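2018-03-16, Plokeck workshop, sorting table

Started on the soft goods today. Rodica wants everything plush out of the general bin and into the red tray before December's stock gets mixed in with it, a plan she announced and then left for lunch.

Put the floral tablecloth down first so the fuzz has somewhere to go that isn't the bench. The pink-and-cream crescent is still unnamed. Marin says croissant, Ailsa says shrimp. I have written "crescent, plush" on the sheet and expect complaints from both sides. The blue mouse is at least plainly a mouse, and has a string loop, so it could go on a hook if we had hooks. Requested hooks in December. See December.
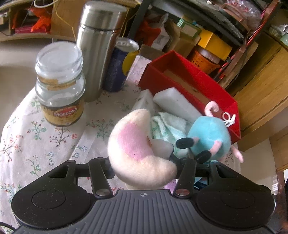
Foam blocks: leaving them out of the tray for now. They take up room and Naveed keeps saying he needs them for the Ferkotance job, then not collecting them. If they're still on the table when I do the next batch they go under the cabinet and he can crawl for them.

The mint-green terry cloth stays with the toys. The Moccona jar is to be kept for string and loose tags, once somebody finds the lid. I tried the rest of the label with a thumbnail and gave up. Sebastián recommends cooking oil, and he can bring the oil.

Tag order came to 200, and we need 400. Asked Dimitriou for the other half.

To do: lid, hooks, ruling on the shrimp.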